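How to sort household waste in a shared building

Najjar House, Fikcombe. Last changed October 11, 2026

When I moved into my first flat in Fikcombe, I put everything in one bag, because in my old town we did it like this. After two weeks I found a note on my door. It was polite, but I was ashamed. So I learned the rules, and later I wrote them for the new tenants of our house. There are 23 flats with us, and all of them share the same bins in the yard.

What you need before you start

You need one container for each material that you want to keep apart. In my kitchen there are three for recycling - glass, plastic and metal - and a small closed one for food waste. Paper I keep in a flat box under the bench, as it takes little room.

Choose containers which are open on top and light to carry. If you must lift a lid each time, you will soon become lazy. Cloth or felt containers are quiet and look nice in a living room, but they suffer if there is still juice in a bottle. Put an old newspaper on the bottom.

Step 1. Ask for the local rules

Every council is different, and my sister, who lives only one hour away, has other colours than we have. Look at the calendar which comes by post in September. On the back page is the list of what is accepted. Cut it out and fix it inside a cupboard door.
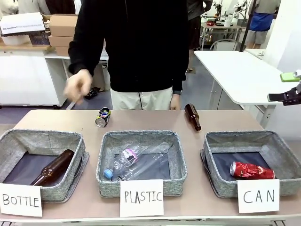
Please read also the small letters under the list. In our area drinking glasses and oven dishes are not accepted with bottles and jars, as they melt at another temperature. Mirrors and window glass also go to the recycling yard at Satov Road, never in the yard bins.

Step 2. Empty and rinse

A short rinse with cold water is enough. You can use the water which is left from washing the dishes. For jars with honey or peanut butter, fill them halfway with warm water, close the lid, shake and wait ten minutes.

Labels may stay on. I was removing them for a whole year with a knife, and it was a pity for my time.

Step 3. Caps and lids

For plastic bottles, press the air out and screw the cap on again. A loose cap is very small and can fall through the sorting machines. For glass it is the opposite: metal lids come off and go with the metal.

Cans you may crush or leave as they are, our council takes both. Some councils ask for whole cans, so this is one more thing to check in the list.
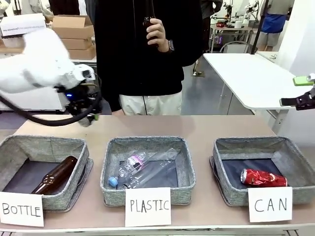

Marwan Zoubi wrote to me that in his building the caps are collected separately for a school, and he asked if he may still do it. Of course he may. The caps are plastic too, and when the school takes them they are not lost. But then the box should be large and have a label on it, otherwise the neighbours throw batteries inside.

Hiba Khasawneh asked about bottles with a deposit. Keep these out of the yard bins and bring them back to the shop. In the Cerutau shop at the corner the machine does not accept crushed ones, so do not press them.

Step 4. Bring it down on the right day

Plastic and metal are collected every second Tuesday. Glass has no fixed day, the bin is emptied when it is full. Please do not throw bottles after eight in the evening - the bedrooms of the ground floor are directly beside the bins.

If a bin is full, take your things upstairs again. A bag which stands next to the bin is not collected, and in the night the foxes open it.

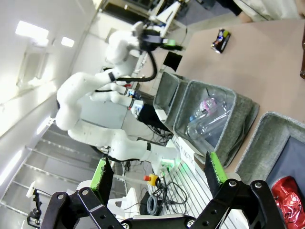 Step 5. Things which go nowhere in the yard

Batteries, lamps, paint and medicine must not go in any of our bins. Batteries can be left in the box at the library entrance. Medicine goes back to the pharmacy, without the carton. For lamps and paint use the yard at Satov Road, which is open on Saturday until 4 in the afternoon. Bring a paper with your address, they will ask for it.

For a fridge or a sofa you must order a collection by telephone. Carry it down only on the evening before, and leave the way to the bicycles free.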